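Zameck Robotics Laboratory — Handling Practice
Thread on the revised bench rules for soft-goods work, in force from April.

1. The laboratory has issued a revised set of rules for all bench work with fabric and other soft materials. They apply to staff, students and visiting partners, including colleagues from Mendent who share the Ukwood site.

2. The working area is the tabletop and everything the arm can reach from it. Before motion is enabled, the operator says "moving" aloud and waits for an answer from anyone within that area.

3. People may pass behind the bench while an arm is in use. They may not lean over the tabletop or reach across it. Bags and loose straps are to be kept clear of the table edge.

4. Cables on the tabletop must lie flat and be routed away from the cloth. A cable that shifts during a session is put back with the arm stopped.

5. Fabric is handled at reduced speed, set at 55 percent of the bench limit. Requests for a higher setting go to Fadwa Abdelaziz in writing and are granted for a single session.

6. Wrist camera recordings are kept even when they are blurred. Please do not delete a recording on grounds of quality — mark it and leave the decision to review. Of the 2749 recordings reviewed for this revision, 964 carried no operator note. That figure must come down.

7. Where a person can be seen in a recording, the session log must say so. Recordings of this kind stay on the internal Helmy server until they have been cleared for wider use.

8. Gripper fingers are checked for wear and loose fasteners at the start of each shift. The check is signed by the person who carried it out. Signing for a colleague is not accepted.

9. New operators complete six supervised sessions before working alone. Earlier experience with rigid parts does not shorten this requirement.

10. Questions on any of these rules may be posted as replies to this thread. Answers will be added to the bench handbook.

Green cloth at the gripper, fabric bench.
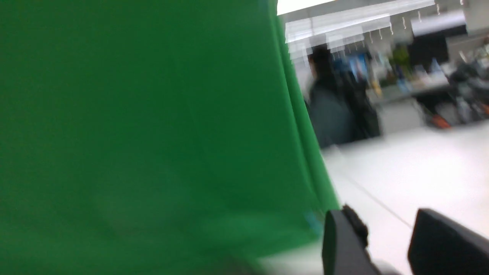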